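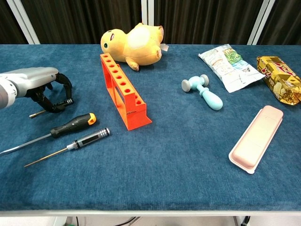
図1 青い布張りの台と小型のドライバー

# 製本入門 第2回 配布資料:糸でとじるノート

担当:Sebastião Frota(Graseck工房)

前回は紙の目について勉強しました。今回は、折った紙を糸でとじて、一冊の小さいノートを作ります。糊はほとんど使いません。私の日本語の説明で分かりにくいところがありましたら、授業の途中でも遠慮なく質問してください。

## 1. 今日使う言葉

- **折丁(おりちょう)**:紙を数枚重ねて二つに折ったもの。本の中身の単位です。
- **背(せ)**:折丁の折り目が並ぶ側。
- **小口(こぐち)**:背の反対側。ページをめくる側です。
- **天・地**:本の上と下。
- **目打ち**:紙に穴をあける道具。
- **かがる**:糸で折丁と折丁をつなぐこと。

ポルトガル語では、折丁を「caderno」と言います。この言葉は普通のノートの意味にもなりますので、私は初めて日本の教科書を読んだとき、少し混乱しました。日本語には別の言葉があって、大変便利だと思います。

## 2. 材料と道具

一人分は次のとおりです。

| もの | 数・大きさ |
|---|---|
| 本文用紙(Vieira、クリーム色) | A5の縦目を16枚 |
| 表紙用の厚紙 | 本文より少し大きいもの、2枚 |
| 麻糸 | 90センチ |
| 製本針 | 1本 |
| 蜜蝋 | 二人で一つ |
| へら、目打ち、定規 | 各1 |

本文用紙は、半分に折ると A6 のノートになります。縦目の A5 をそのまま折りますと、折り目と紙の目が直角になってしまうのではないか、と前回質問がありました。そのとおりです。今回は長い辺を半分にする折り方ですから、折り目を目に平行にしたい人は、横目の紙を選んでください。横目の紙も棚の下の段に用意してあります。縦目と横目の両方で作って、開き方を比べるのも良い勉強になります。

糸は Boketti の生成りを使います。色の糸を使いたい方は、太さが同じものを持ってきてください。刺繍糸は毛羽が出やすいので、初めての方にはすすめません。

## 3. 折丁を作る

1. 紙を4枚ずつ重ねて、端をそろえます。
2. 一度に強く折らないで、まず手で軽く曲げ、角と角を合わせます。
3. 真ん中から外へ、へらで折り目を押さえます。
4. 同じものを全部で4折作ります。
5. 重ねて、重い本の下に置きます。休み時間のあいだで十分です。

へらを何度も強くこすると、紙の表面が光ってしまいます。上に薄い紙を一枚当てると防ぐことができます。

## 4. 穴の位置

細長い紙で型紙を作ります。折丁の背と同じ長さに切って、半分に折り、真ん中に印をつけます。次に、天と地からそれぞれ15ミリのところに印をつけます。最後に、真ん中の印と端の印のちょうど間に一つずつ加えて、穴は五つです。

型紙には、必ず「天」と書いてください。左右が同じに見えても、手で測った印には小さいずれがあります。型紙を逆にすると、かがったときに背が階段のようになります。私も何度も失敗しました。

穴は折丁の内側から、折り目の底に向かってあけます。目打ちは斜め45度ぐらいに立てます。穴が大きいと糸がゆるみますから、先のほうだけを使います。

## 5. かがる

糸に蜜蝋を二回通してから、針に付けます。結び目はまだ作りません。

- 1折目の外から、天の端の穴に針を入れます。糸の端は5センチほど外に残します。
- 内と外を順番に縫って、地の端の穴から外に出します。
- 2折目を上に置き、真上の穴から入って、天のほうへ戻ります。
- 天まで来たら、残した糸の端と固結びをします。
- 3折目からは、端に来るたびに、下の折丁の間に針を通して輪に掛けます。これを「ケトルステッチ」と言います。
- 4折目が終わったら、もう一度輪に掛けて、糸を切ります。

糸を引く方向に注意してください。背と平行に、進む方向へ引きます。自分のほうへまっすぐ引くと、紙が切れます。もし切れてしまったら、細い和紙を折り目に貼って、乾いてから穴をあけ直します。

## 6. よくある質問

**糸が足りなくなったら?**
折丁の内側で新しい糸を結びます。外側に結び目があると、背がでこぼこになります。

**背がゆるいです。**
途中の段で引き方が弱かったと思います。後から全体を引いても直りませんので、一段ごとに確かめてください。

**万年筆で書けますか。**
この本文用紙は書けますが、インクによっては裏に少し出ます。Fuvness の便箋の残りがある方は、それを折って使っても良いです。

## 7. 次回まで

同じ大きさの折丁を、家で2折作ってきてください。紙は何でもかまいません。コピー用紙でも、包装紙の裏でも練習になります。次回は表紙を付けて、見返しを貼ります。糊を使いますので、汚れても良い服で来てください。

表紙の布の見本帳は21番まであります。希望の番号を、この紙の裏に名前と一緒に書いて、帰る前に出してください。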